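Sorting Out the Odds-and-Ends Bin

The Clarnar swap room takes in a lot of small things that come without a box or a label. Until this spring they all went onto the shelf by the door, where the small items ended up behind the large ones. They now go into metal bins, and the bins get cleared once a month. This item covers how that works and what we would like you to do differently when you drop things off.

Anything smaller than a shoebox goes in a bin. That includes hand tools, kitchen pieces, toys, pretend food and single parts that belong to something bigger. Clothing and books still go to the Yáñez Street counter. Please do not leave glass in the bins, even wrapped. We have had to empty a whole bin over one broken jar, and the pieces get into the seams.

Keep each bin to a small number of things. A full bin is hard to sort, and whatever has a blade or a point works its way to the bottom. If you are handing in a scraper, a peeler or a craft knife, put it where the handle can be reached first and tell the person at the desk. Blades that come off should be taped up and handed over separately.

The bins themselves are secondhand and have seen plenty of use. The floors are scratched and the paint is coming away in places, so wipe off any flakes before you put an item out on the tables. Sloping sides make it easier to reach in, but light things slide down to the middle, so look there before deciding that something is missing.

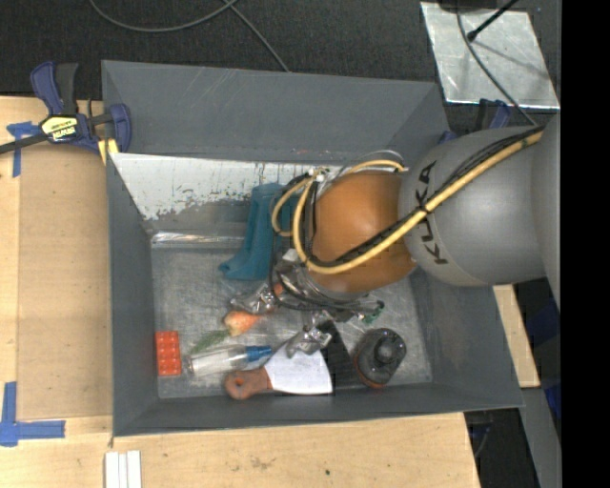

What happens on clearing day

We start at 9 a.m. and take one bin at a time. Everything comes out onto a towel, gets a quick look and goes to one of 3 places: the tables, the repair box or the recycling crate. Play food goes with the toys, and a carrot or two on its own is fine — families often come in looking for pieces to fill out a set. Tools go on the Goravum rack, with the handles facing out.

Items with a tag get written into the log. The last one entered in March was number 2706, and numbering carries on from there. If a tag has come off, write a new one and leave a note in the margin.

Drop-off reminders

The desk is open until 4 p.m. The door code has changed, so ask for the new one if you have a key to the side entrance. Spare towels and tags are in the Grarkedo cabinet, second drawer down. We are short on large tags and would be glad of any you have at home.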